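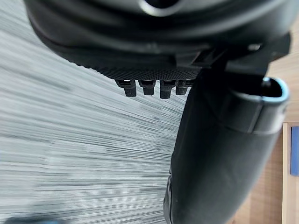
Greifer am Eigenbau-Arm: Kamera ans Handgelenk oder fest an die Decke?

Wir bauen in der Gemeinschaftswerkstatt an einem Arm, der Kleinkram vom Boden aufheben soll. Im Zida-Forum schwören alle auf die Handgelenkkamera. Ich bin da skeptisch. Sobald sich der Arm bewegt, verschmiert mir der graue Teppich zu langen Streifen, und die rechte Hälfte ist sowieso vom schwarzen Finger belegt. Wie soll eine Software damit etwas anfangen? Die Halterung hat 80 Euro gekostet, eine zweite kaufe ich nicht auf Verdacht.

Plutorau

Yoshinori Hattori
Belichtungszeit fest einstellen, Automatik aus. Mehr Licht dazu. Dann sind die Streifen zum größten Teil weg. Dass der Finger im Bild ist, stört mich weniger, den brauchst du ja als Bezug zum Gegenstand. Was in den Foren über fertig trainierte Modelle steht, würde ich allerdings erst glauben, wenn es bei dir läuft. Bei mir waren nach 198 Versuchen am Oshima-Arm die meisten Griffe immer noch daneben.

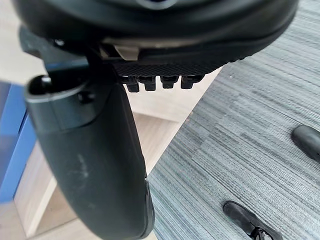

Greiferfinger mit Schraubloch und hellen Schleifspuren

Auf die Schrauben am Finger würde ich auch achten. Wenn da etwas Spiel hat, hilft die beste Kamera nichts.

Shinji Furukawa
Decke. Hab ich auch so, geht.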